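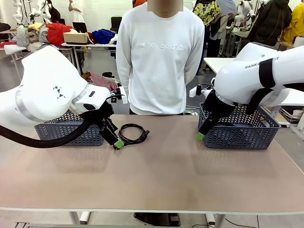 Yae Ikeda reckons we'll all have a machine doing the tidying by next February, and wrote in to tell me I was being mean about them in the last issue. Perhaps I was. But I have been promised a household robot for 30 years and I still pick up my own socks.

Cables are my test. Anyone who has emptied the drawer under the telly knows the job: find an end, work out which loop it belongs to, pull gently, swear, start again. A cable has no fixed shape, so there is nothing to learn by heart. A child of seven can manage it — slowly, and with complaints.

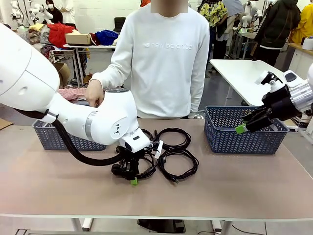
The makers like to talk about the grip. Fine, two fingers can close on a wire. What I want to know is whether the thing can tell one black lead from another, and what it does when the whole knot comes up together. Luno's brochure gives that 3 lines and then moves on to the price, around 1,538 pounds a month to rent.

For that money I'd expect the drawer done and the plugs labelled. Marlene Evangelista has offered hers as a trial, should any firm fancy it. Replies to the usual address, please.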